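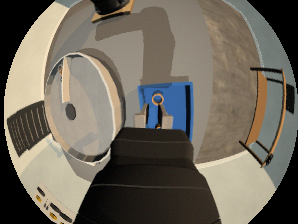

Can a policy trained only in simulation tell you how it will do on a real arm? It can tell you which of two policies is better most of the time, but the success rate it gives you is usually too high.

I spent most of the summer on that second half. The setup is a wrist camera with a fisheye lens, a rendered room, and a small set of pick and place tasks. The one I use most is the ring task: pick up a small orange ring from a blue tray and put it somewhere else. It sounds easy, and for a person it is. For a policy looking through a fisheye it is a good test, as the ring takes up very few pixels and the gripper hides part of the tray on the way in.

My first version of the simulator used a normal flat camera model. I rendered a wide view, then warped it afterward to look like the fisheye. That was a mistake. The warp stretched the pixels near the rim, and the policy seemed to pick up on the blur as a cue for how far the arm had reached. Scores in simulation were fine. Scores on the arm were poor, and it took me until July to work out why.

The current version, which I call Closham because I needed a folder name, renders through the lens model directly. Straight edges bend the way they should, and the corners outside the lens circle stay black. I also turned on proper shadows. The arm throws a large one over the work surface, and a policy trained without it tends to hesitate when it meets one for the first time.

For training I used 2,000 scripted demonstrations. The full set was 2,103, but I dropped the ones where the ring ended up outside the tray before the fingers closed. Each policy then got 60 trials in simulation and 60 on the arm, with the start positions matched as closely as I could manage by hand.

I compared 5 policies that differed only in how the training images were varied. The order came out almost the same in both places. One pair in the middle swapped, and they were close enough that I would not read anything into it. Every policy did worse on the arm than in the simulator, and the gap was widest for the one trained with fixed lighting.

Marisol Zapata read a draft of this and asked whether the clutter in the room matters. I had wondered too, so I trained one more policy with everything past the work surface replaced by flat gray. It did well in the matching gray simulator and badly everywhere else. I have left the furniture in since then – it costs a bit of render time and I can live with that.

Things I have not sorted out yet: contact between the fingertips and the ring is still too sticky in simulation, so near misses that would slip on the arm get counted as grasps. I tried lowering the friction, but then the good grasps started failing as well. I think the ring's collision shape is the real problem. It is built from a handful of straight pieces, and the fingers catch on the joins. A finer mesh is next on the list, along with a rerun of all the simulated trials.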